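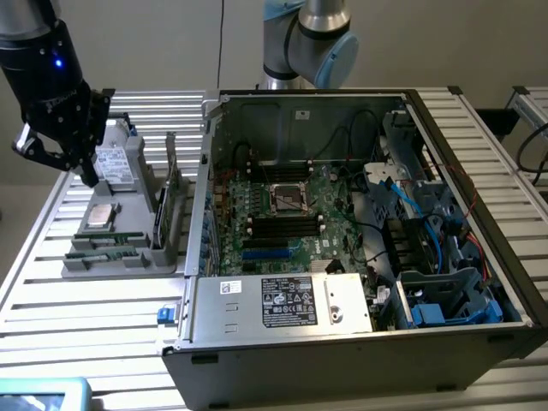

How much fingertip force does a parallel gripper need to lift a 3.5-inch hard disk by its long edges without slipping?

Less than most people set. With clean silicone-faced pads and slow moves, 9 N per finger has been enough on our cell, and the usual cause of a slip is pad angle, with force a distant second.

The longer version follows, as a reply to Guadalupe's message from Wednesday.

From: Tainá Andrade
To: gripper-bench list
Subject: Re: Skista vs Grorow fingers on the PC teardown cell

Guadalupe Hinojosa wrote:

> We are about to order fingers for a second teardown cell and I would like
> to hear from anyone who has run both the Skista and the Grorow sets on
> desktop computers. Our parts are hard disks, memory modules, CPUs and
> small expansion cards, all going between the machine and a moulded tray.
>
> Specific questions:
>
> Do the Grorow pads hold up against sharp sheet metal? Ours sit in a demo
> kit and have hardly been used.
>
> Is it worth changing fingers between the disk and the memory, or can one
> set do the lot?
>
> Does anybody trust the gripper's own width reading as a check that a part
> is held? The Zirivau manual says you can, but the manual says a lot of
> things.
>
> Last, wrist camera or fixed camera? We have budget for one.
>
> Guadalupe

Guadalupe,

I ran both sets through May on the same arm, same controller and same tray, so the comparison is fair as far as it goes. It covers 1222 picks with the Skista fingers and 2265 with the Grorow. The numbers are unequal since the Skista set went back early to have a cracked mount replaced.

Pads first. The Grorow pads do mark. Ours had a visible nick on the inner edge after the first few days, from catching the lip of a drive cage on the way out. It did no harm until the nick reached the middle third of the pad, at which point disks started to rotate in the grip when lifted by one end. We now swap pads at 175 hours and have had no rotation since. The Skista pads are harder and wear better, but they need more force to hold a memory module, and I don't like what that does to the edge of the board. I would take the softer pad and change it more often.

One set of fingers or two. One set will do disks, memory and expansion cards provided that the tray is designed for it. We stand the disk upright in its slot so the fingers come down either side with room to spare. Memory lies horizontally in parallel slots at the front of the tray, and expansion cards stand at the edge nearest the computer. The approach is different in each case, but the fingers are the same. If your tray holds the disk flat you will need longer fingers or a suction cup, and I would change the tray before I changed the gripper.

The CPU is the exception. It lies flat in a shallow pocket, and a parallel grip on something that thin leaves you very little to hold. With the Skista tips I got a usable pick only when the pocket had a finger relief cut on both sides. With the Grorow tips I never got one I would call reliable. For placing into the socket I would not use either; the tips are too thick to release cleanly inside the retention frame. We do that step with a small vacuum tool from Mihăilă and accept the tool change.

Width reading. It can be used, with care. The Zirivau controller reports finger position after the force limit is reached, and on a hard disk the reading repeats well enough to tell "disk" from "nothing". It will not tell you whether the disk is square in the grip. On memory modules the compliance of the soft pad swallows most of the difference between one module and a slightly skewed module. I use the reading as a go/no-go for presence only and check orientation with a camera before the insert.

There is a timing fault to look out for as well. If you read the width in the same cycle as the "grip complete" flag, you may get the value from before the fingers settled. Put a short wait in, or read it twice and compare. I lost most of a morning to this, blaming the pads.

Cameras. With one budget, buy the fixed one. A wrist camera gives the better view of an empty socket or a memory slot, but the gripper and the part you are carrying block it at the moment of insertion, when you most want to see. A fixed camera that covers both the tray and the open case will let you check the pick and the place without moving the arm. Mount it off the table. Ours was first bolted to the same slatted aluminium top as everything else, and each time the arm stopped hard the image shook for long enough to spoil the measurement.

Lighting matters more than resolution. Bare metal inside a case throws reflections that look like edges, and a power supply is the worst of it. We ended up with one diffuse panel overhead and exposure locked. Auto exposure was hopeless whenever the arm crossed the view.

Cable clearance deserves a check before you order anything. The drive bays on the machines we see are threaded with data and power leads, and the fingers have to come in past them. The Grorow body is slimmer at the knuckle and got past without moving the leads in most cases. The Skista body needed the leads pulled aside, either by hand or by a second arm. If you have a second arm available this is a good use for it, but plan the shared space early. We keep a simple lockout: one arm inside the case outline at a time, enforced in the controller and not in the motion script.

Settings I am running at present, Grorow fingers, for the disk:

Force limit: 9 N per finger
Approach: straight down, final part at low speed
Dwell after grip: on, width read after dwell
Pad change: every 175 hours

For memory I drop the force until a module just slips when tugged by hand, then go up one step. That value has differed between pad batches, so I won't quote it.

What I have not tried is either set on laptop drives, or with pads that have picked up dust from older machines. If your second cell will take uncleaned units, run a slip test on dirty cases before you commit. I can send the test script and the tray drawing; the drawing is in millimetres and the slot widths assume the Grorow tips.

Tainá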